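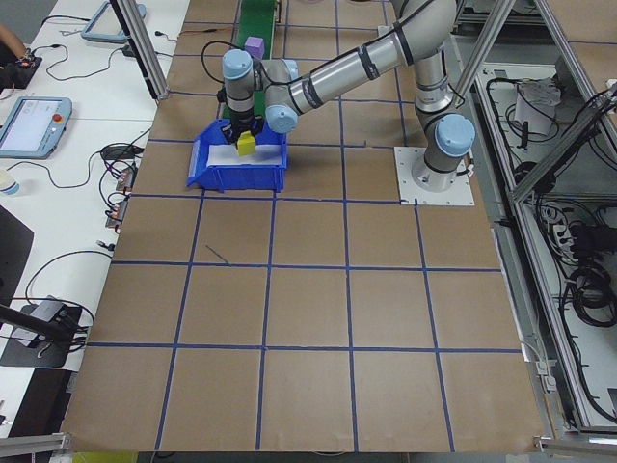

Ticket: pick-and-place cell, release pose drifts towards the bin wall
Component: planner / grid calibration
Reported by: Jundonach cell
Status: closed, one follow-up open
Opened: 2023-05-10

Summary
After the planner update, cubes are let go too close to the near wall of the blue bin. Some catch the rim and end up on the paper. Picks from the grid squares are fine. Picks from the conveyor are fine. It only goes wrong on the place.

Setup
Six-axis arm on the white plate, two-finger gripper, tape grid on the table, bin in its usual corner in front of the conveyor. Planner is Oline, perception is the Grendine node, both on the cell PC. Nothing mechanical was changed between the last good run and the first bad one.

Steps to reproduce
Start the sort job with the default config.
Put a yellow cube on any square.
Let it pick and place, then repeat.
Out of 173 cycles in the overnight log, 30 ended with the cube on the rim or outside the bin.

Log, first entry
Checked the gripper first. Jogged to the release pose by hand from the pendant and opened the fingers. Cube dropped in the middle of the bin. Did the same with the job running in single-step mode and it landed near the wall. So the taught pose is right and the job isn't using it.

Second entry
Dumped the place targets. The x value is correct on the first cycle after a restart and then moves a little each time the conveyor pick runs. Grid picks don't move it. Turned the conveyor branch off in the config and left the job going on grid picks only. No drift.

Third entry
Suspected the camera transform. Ran the Grendine calibration against the tape corners and compared it with the one from November. They agree to within a millimetre, which is much less than the error at the bin. Put the old file back so there is one thing fewer to wonder about.

Also tried a longer settle time before release, 4000 ms instead of the default. Made no difference except that the job was very slow. Reverted.

Fourth entry
Found it. The conveyor branch adds a tracking offset to the working frame so the gripper can follow the belt. Before the update the offset was cleared when the pick finished. Now it is only cleared if the next pick is also on the conveyor. When the next move is a place, the bin pose is worked out in the shifted frame, and whatever is left over gets carried into the next cycle.

Fix
Clear the tracking offset as soon as the fingers report closed, before the lift. It is a one-line change in the pick state. Also added a check that refuses to plan a place if the offset is not zero — it stops the job with error 7 and prints the offset in the log.

Check after the fix
Reran the sort with mixed grid and conveyor picks. Place targets stay the same from the first cycle to the last, and every cube went in the bin. Error 7 did not come up. Forced it once by setting the offset by hand and the job stopped as it should.

Follow-up
The Yazıcı cell runs the same planner version but has no conveyor branch turned on, so it won't show the fault yet. Needs the patch before anyone enables it. Leaving that as a separate ticket.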